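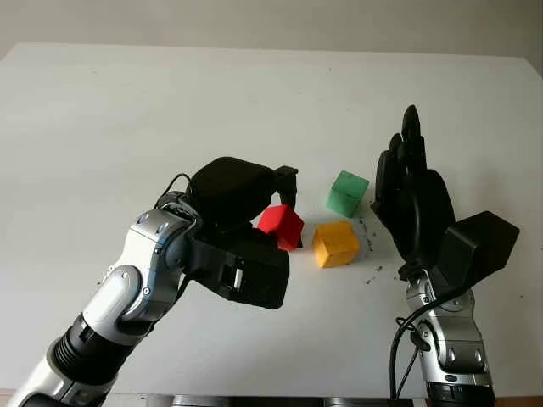

Reference > Literature > Fantasy > Shared worlds > Bellorel

Bellorel (shared world)

Print this page | E-mail this page

Bellorel is a fantasy setting used in four novels and a number of short stories published by Sleiman, a small press. The books were written by different authors working from a common set of maps and notes, known to readers as the Jondby papers after the harbour town where most of the first novel takes place.

Setting

Bellorel is a cold island with a single long mountain range down its western side. The coast is settled by fishing and salt-trading families. The interior is held by herding clans who pay no tax and speak a separate language, of which 1286 words appear in the published glossary. Magic is rare and tied to weather. A person who can call wind or fog is called a teller, and must by law live within sight of the sea.

Jondby is the largest town. Clastberg, the only inland settlement with walls, was built around a quarry and changes hands in three of the novels. The two are joined by a road that is closed by snow for much of the year, and several of the plots depend on who is stuck on which side of it.

Publication

The first novel, The Salt Assize, was printed in an edition of 4000 copies and sold out before the second was ready. It was followed by Clastberg, The Herders' Winter and A Teller Inland. Together they run to 2266 pages in the original paperbacks. The later omnibus has smaller type and leaves out the glossary, but restores a chapter that had been cut from Clastberg.

A fifth book, which would have dealt with the founding of Jondby, was announced and then dropped. Two of its chapters were reworked as short stories.

Continuity

The authors were asked to keep to the maps but were free to disagree about history. As a result the siege of Clastberg lasts one winter in the second novel and two in the third — a difference the press has never corrected. The colour of the town's banner also varies. Readers generally treat the conflicting accounts as the views of rival clans, although the notes do not say this.

Reception

Early reviews praised the dialogue and the treatment of trade and law. The slow opening of The Herders' Winter was often criticized, and some readers found the herding language hard to follow without the glossary.

See also: Invented languages in fiction; Island settings; Shared worlds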